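Paid participants wanted: teach a robot hand to do kitchen table tasks

Share (6) Comments (0)

Dradetti is looking for people to join our data collection sessions in August. We are a small team building a learning system for two-handed robots, and the system learns only from examples. Each example is one short task which a person performs through the robot, from start to end. We need many of them, by many different people, so that the robot does not copy the habits of only one person.

You do not need any experience with robots. Patience is more important, and it is good if you like to repeat a thing carefully.

What you will do

You will operate the robot's two arms and hands with our Edosis control gloves. On the table there is a group of everyday objects, and you receive a card with the task written on it. At the moment most cards are about food: take the spoon, bring grains from one dish to another, put the spoon down. Other cards ask you to move a cup or to pick up a toy block.

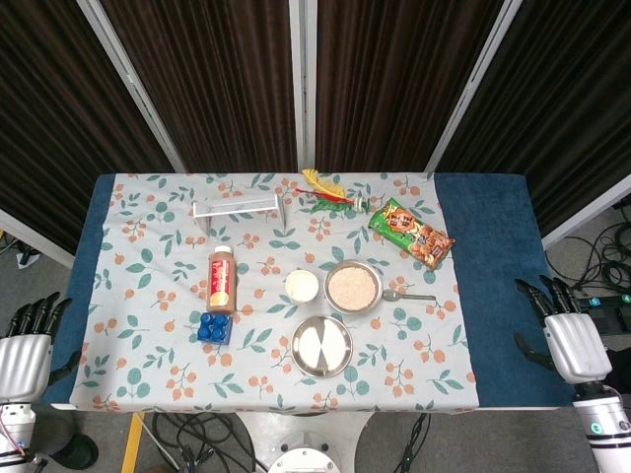 The table with its objects, with the robot's hands at both sides.

One session is 200 minutes including two breaks. The first part is training and it is paid the same as the rest. After training, most people find the arms easy, but the fingers take longer – please do not be discouraged by this. Failed attempts are also useful for us. If you spill or drop something, finish the attempt if you can, press the pedal and tell the supervisor. We label it and go on.

Small objects and shiny dishes are difficult for the system, therefore we use them often. Between attempts you will be asked to change the positions of things a little, following the card. Please do this honestly, also when you are tired, as the same layout repeated many times teaches the robot very little. 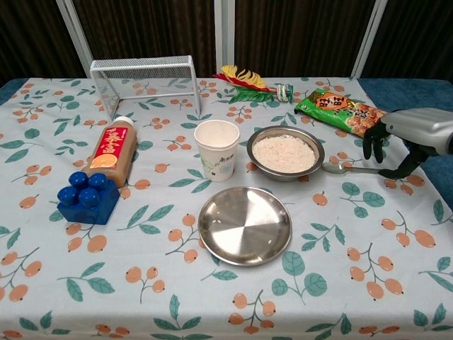
Spoon task with rice, right hand.

Who can apply

– You are 18 or older and have the right to work in Canada.
– You can stand for up to 40 minutes at one time.
– You can read task cards in simple English.
– You see well at arm's length, with or without glasses.
– Left-handed people are very welcome, we have too few.

If you have a pacemaker or a recent injury of the shoulder or wrist, please write to us before you apply.

Pay and place

We pay $200 for each completed session, by bank transfer within one week. You can book up to 6 sessions. The sessions take place in the Kratochvíl building, Unit 908, which has an elevator. Tuesday sessions start at 5 p.m. for those who work during the day. Tea and water are offered, but please eat before you come.

Your privacy

We record the movement of your hands and the video from the robot and the chest camera. Your voice is not recorded. Your name is kept apart from the recordings, and you may ask us to delete them until the end of the month in which you took part. The recordings are used in our Ototari project and are not sold.

How to apply

Send us a short message through the contact form with your first name, your height (we adjust the gloves' arm supports) and the days that suit you. A CV is not necessary. We answer everybody, normally in three working days.

© Dradetti | Contact | Privacy | Back to top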